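首页 通知公告 会议纪要 资料下载 办事指南 联系我们

Dulutwood公寓公共区域使用与维护工作会议纪要

时间:2023年2月8日
地点:公寓一层会议室
主持:物业管理处
出席:物业管理处、各楼层住户代表、Zedis物业服务公司、Esfahani织物护理公司
列席:Dirkus暖通工程公司
记录:物业管理处综合组

会议听取了上次会议议定事项的落实情况,就公共休息室管理、供暖与通风、织物用品清洗、楼道堆物及访客停车等事项进行讨论。现将有关内容纪要如下。

一、上次会议议定事项的落实情况

管理处通报,上次会议议定的事项中,北侧入口地面防滑条更换、信报间照明改造均已完成。地下一层东侧排水沟清淤因与供热管道检修时间冲突,尚未进场,管理处已与施工方重新商定工期,并将在入口公告栏另行通知。

住户代表对信报间照明改造表示认可,同时反映感应灯延时偏短,住户在整理较多邮件时灯会熄灭。会议同意由Zedis公司调整延时设置,不另行立项。

上次会议纪要文本经核对,第二项中"西侧电梯"应为"东侧电梯",予以更正。其余内容无异议,通过存档。

二、公共休息室开放与使用

公共休息室及相连走廊的使用面积为524平方米,按现行规定每日早八时至晚十时开放。管理处提出,冬季以来晚间使用人数增加,部分时段座位紧张,拟对团体活动实行预约登记,个人使用仍不需预约。

会议讨论了预约办法草案。草案规定,同一住户每周预约不超过3次,每次时长由管理处根据当日情况核定;逾时未到者,场地自动恢复为公共使用。与会代表原则同意,并建议在登记表中增加活动性质一栏,便于管理处判断是否需要关闭走廊一侧的隔门。

关于室内家具,管理处说明本年度不安排整体更换,现有沙发及靠垫继续使用,以清洗和局部修补为主。靠垫应留在休息室内使用,不得带入楼上住户单元或户外平台。

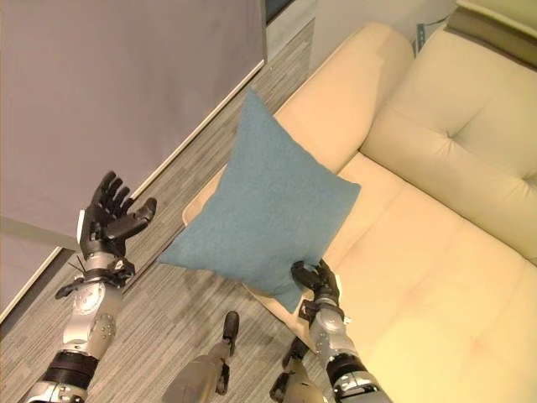
有住户代表问及,既然不更换家具,预算中原列的家具费用是否应当结转到下一年度,还是可以用于增加清洗次数。该代表认为,沙发面料颜色较浅,使用一段时间后容易显旧,多洗一次比留着款项更合住户的意愿,并请管理处在会上给出明确说法。

管理处答复,公共区域维护费科目内可以调剂,但须按管理规约办理公示。会议同意将其中部分款项用于织物清洗,具体数额见第四项。如公示期内收到书面异议,由管理处汇总后提交下次会议讨论。

另有代表提出,晚九时以后休息室内仍有人接打电话并使用扬声功能,影响二层住户休息。会议要求管理处在入口处张贴安静时段提示,由值班人员巡视时予以劝导。是否将关闭时间提前,本次会议未形成一致意见,留待继续征求住户意见。

三、供暖与通风

Dirkus公司汇报了供暖系统的检查情况。主管道压力稳定,换热站设备运行正常。三层西侧末端散热器温度偏低,初步判断为阀门积垢所致,已安排更换阀芯。更换期间该侧需停暖45分钟,施工前一日由管理处逐户通知。

住户代表反映,公共休息室靠窗一侧体感偏冷,而靠墙一侧偏热,久坐不适。Dirkus公司认为,窗下散热器前摆放家具,对热空气流动有一定影响,建议将沙发与散热器之间留出适当间距。会议采纳该建议,由Zedis公司负责调整摆放,调整时不得占用疏散通道,不得遮挡消火栓箱及墙面插座。

关于通风,会议明确:天气条件允许时,每日开放前开窗换气,开放期间由在场住户自行商量开闭。离开时最后关灯者应检查窗户是否关闭。新风机组滤网的更换记录由Zedis公司按季度报管理处备案,住户可凭单元号到管理处查阅。

有代表询问供暖系统明年是否大修。管理处表示,年度检查报告预计十月完成,在取得报告之前不宜作出安排。

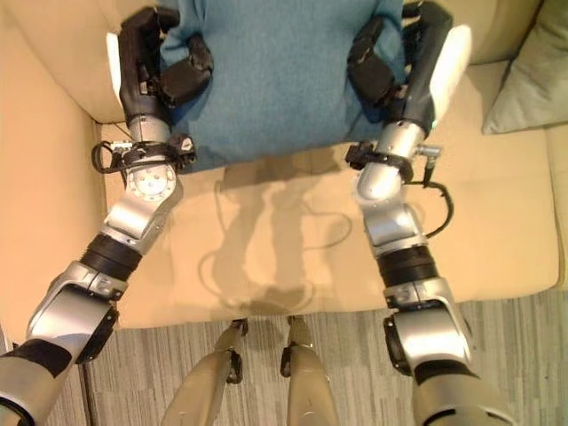

四、费用事项

(一)织物清洗费用。Esfahani公司就休息室沙发、靠垫及窗帘的清洗提交了报价,总额为2,334元,含上门拆取、清洗、烘干及复装。会议对报价明细进行了核对,同意按此数额执行,由公共区域维护费列支。

Esfahani公司说明,靠垫外套与内芯应分开处理,不同面料不宜混洗;表面有绒感的织物清洗后须顺向梳理,避免高温熨烫。沙发座面以低水量抽洗为主,清洗当日不宜使用。会议要求该公司在拆取前与管理处逐件核对并签字,复装后按同一清单验收,如有缩水、开线或明显色差,由该公司负责处理。

(二)日常保洁费用。Zedis公司未提出调价申请,现行标准继续执行。住户代表要求将电梯轿厢内的擦拭时间避开早间出行高峰,Zedis公司表示可以调整,自下月排班起执行。

(三)费用公示。有代表指出,以往公示只列总额,住户难以了解具体用途。会议同意自本季度起,公共区域维护费的公示应附项目名称、承接单位及付款凭证编号,张贴于信报间,并同时在网站资料下载栏目发布。

五、楼道堆物与婴儿车停放

管理处通报,近期巡查中发现部分楼层防火门内侧堆放纸箱、鞋柜及闲置家具。会议重申,楼道及前室属于疏散通道,任何物品均不得长期放置。对已发现的堆物,由管理处先行张贴告知单,期满仍未清理的,移至地下一层临时存放点,由物主凭身份证明领取。临时存放点不承担保管责任,也不接收食品和易燃物品。

关于婴儿车停放,有代表提出楼上无处存放,每次上下电梯多有不便。会议同意在一层信报间外侧划出停放区,试行期间由管理处发放标识牌,无标识牌的车辆按堆物处理。试行结果报下次会议。

六、访客停车

管理处提出,现有访客车位经常被住户车辆长时间占用,影响访客及上门服务人员停车。会议讨论了限时停放和登记停放两种办法。多数代表倾向于登记停放,认为限时停放对照料老人的家属不便。部分代表担心登记手续增加门岗负担。会议决定先行登记,由门岗记录车牌及到访单元,不收取费用。

承接公共区域工程的单位,其车辆应停放在北侧卸货区,卸货完毕后驶离。Dirkus公司与Esfahani公司均表示知悉。

七、其他

(一)旧书交换架暂设于休息室入口左侧,书籍由住户自行取放,教材及过期期刊不再接收。

(二)有代表建议增设室外长椅,因涉及绿化用地,需先征询相关主管部门意见,由管理处办理。

(三)公共区域报修仍通过一层前台登记,紧急情况拨打值班电话。报修单应写明位置和联系方式,缺项的由前台联系补充后再行派工。

八、待办事项

调整信报间感应灯延时;移动休息室窗侧沙发:Zedis公司
更换三层西侧散热器阀芯:Dirkus公司
织物清洗及逐件清点:Esfahani公司、管理处
张贴安静时段提示;修订团体活动预约登记表:管理处
公示维护费调剂方案:管理处
划定婴儿车停放区并制作标识牌:管理处

下次会议时间另行通知。住户如对本纪要有更正意见,请以书面形式送交一层前台。

Dulutwood公寓物业管理处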